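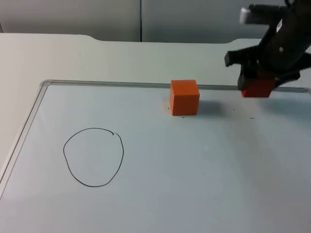 I want to write some posts about whiteboards and blocks, because in the last months I learned more from them than from any book about teaching. Long thread, sorry. Take a coffee.

I teach a small evening group for adults who are learning English here in Dirdale. There are 12 people in it. Most of them work all day and arrive tired. A screen makes them more tired, so in February I stopped using slides.

Now I put a whiteboard flat on the table and everybody stands at it. On the wall, the board belongs to the teacher. On the table it belongs to whoever has the marker.

The first exercise is very simple. One person draws a circle. Another person has two blocks, a red one and an orange one. Then we give instructions. Put the red block in the circle. Put the orange block next to the red one. Move it a little closer to you.

You would think this is for children. But try to explain "in", "inside", "into" and "within" to a man who has driven trucks for half his life and wants to know the exact rule! With a circle and a block he gets it in one minute.

The hard word is "behind". If the board is flat and people stand on different sides, whose behind is it? Vittoria Parisi and Digby Ormsby discussed this until the building closed. It was the best English I heard from Vittoria all season.

A practical thing about the circle: draw it by hand. I used a plate at first and it looked very nice, but everyone was then afraid to draw theirs after mine. My own circles by hand are like potatoes. After they saw my potatoes, people took the marker without asking.

Also draw it big, and away from the blocks. If the block starts too near, the sentence is too short. If it has to travel over the board you get "across", "toward", "past", "almost there", "stop".

About colors. Red and orange are close, and I thought this was a mistake when I bought them. Now I like it. People must say "the orange one, not the red one", and they practice "one" without me explaining "one".

About markers. Thin ones are better on a flat board, because people lean on it with the arm and a thick line goes on the sleeve. Isla Tautahi went home with half a circle on her white shirt. She was very kind about it. It came out in the second wash, she told me.

If your board has a metal edge, use it too. "Push it up to the edge." "Not over the edge." Mirjam Lambrechts made a whole story about a block who wanted to leave the board and see the world. She had to use the past tense for all of it and only forgot twice.

I do not correct during the exercise. I write the sentences on paper and we look at them after, at the end of the hour, with tea. When I corrected immediately, they looked at my face. Now they look at the block.

Next week I will add a second circle, so we can do "between" and "from one to the other". If you teach with objects on a table, please tell me what you use. I have room for one more bag in my bicycle basket.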